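Call for Participants: Student Laundry Manipulation Project, Spring Session
Ernel Technical College, Department of Automation
Posted 6 September 2023

The Department of Automation invites applications from enrolled students for the spring session of the Student Laundry Manipulation Project. Participants will learn to operate a two-armed robot by remote control and will record sessions in which clothing is picked up, folded, and placed in a basket. The session begins in March and carries academic credit for students in their second year or above.

The project is open to all majors. Prior experience with robots is not required. Applicants should be comfortable with repetitive work that calls for patience, and should be able to attend one training block and two recording blocks per week. Students who took part in the Prullar design competition may apply, but will not receive priority.

Work is carried out in the Andreadis Building on a wide upholstered surface. Soft furniture was chosen over a laboratory bench for the whole of the spring session, and new operators spend their first block practicing approach and closing motions on bare fabric before any clothing is introduced.

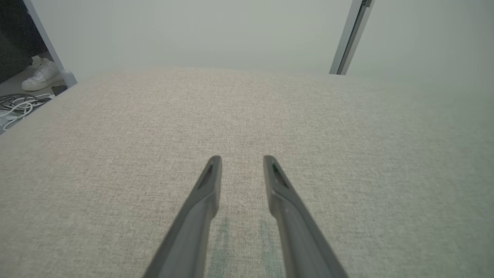

Gripper fingers over the fabric work surface, wrist camera view.

Each participant is expected to complete 20 supervised hours before recording independently. The project's target for the session is 1000 accepted recordings; the previous group submitted 556. A recording is accepted when it has been reviewed by a second student and entered in the log with the garment type, the operator's initials, and any fault noted during the run. Incomplete entries are returned to the operator.

Participants will also take turns with the following duties:
Checking wrist connectors and cables at the start of each block
Sorting and returning garments
Reviewing recordings made by other students
Writing one short report at the end of the session

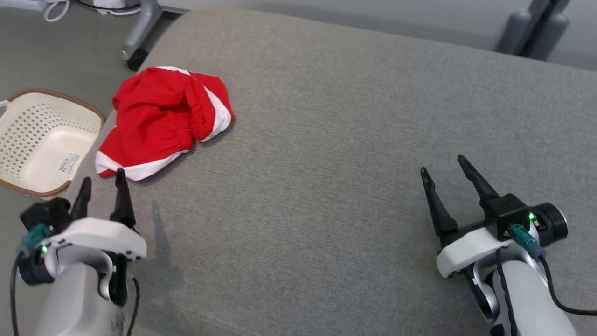
Both grippers near a red garment and basket; contact Stavros Kokkinos
Student Project Coordinator, Department of Automation

Garments are assigned by the coordinator in order of difficulty. Small items with elastic or contrasting trim are used early in the session, and long-sleeved shirts follow once an operator has been approved for two-arm folding. Both grippers are active in every exercise - students who train on one arm only will be asked to repeat the block.

A stipend of $700 is paid to participants who complete the session, in addition to credit. The stipend is funded by the Elteo Student Fund and is paid in a single installment after the final report has been received.

To apply, submit a one-page statement of interest, a current class schedule, and the name of one instructor who can comment on your work. Applications should be addressed to Fumiko Yagi, Project Supervisor, and left at the department office in the Andreadis Building. Selected applicants will be invited to a short practical session - no preparation is needed.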